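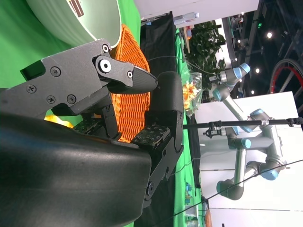
4. Release Practices Among Small Labels

4.1 Sample and Interviews

We drew on the catalogs of 40 independent labels, each with no more than three full-time staff. Together they put out 552 titles in the period studied, counting singles, EPs and albums but leaving out reissues. Fontana and Oyelaran coded each title by format, release interval and the wording of its press notice. Where the two coders disagreed, Santoso made the final call.

Label owners were interviewed by phone in March, and the recordings were transcribed in full. Two labels, Eltier and Gameck, also let us read their mailing list archives.

Figure 3. Gripper fingers with facing sensor pads, in front of an orange woven basket.

4.2 Singles and Albums

Most owners told us they now plan a release year by the single. An album is announced late, often after half its songs are already out. The owner of Eltier said that a full record "used to be the news, and now it is the folder the news goes in." Gameck still announces albums first, and its owner linked this to a mail-order base of 3,000 buyers who mainly want vinyl.

Press notices followed the same pattern. Notices for singles were short and named the producer early. Notices for albums spent more words on the label itself, its home city and its stated purpose. Donati found similar wording in his earlier study of gospel imprints, although his sample was limited to labels with outside distribution.

4.3 Limits

The coding covers text only. We did not measure streams or sales, and several owners were unwilling to share them. Labels that closed during the period are missing from the sample, so the results may lean toward those with steadier income. A second round of interviews would be needed to test this.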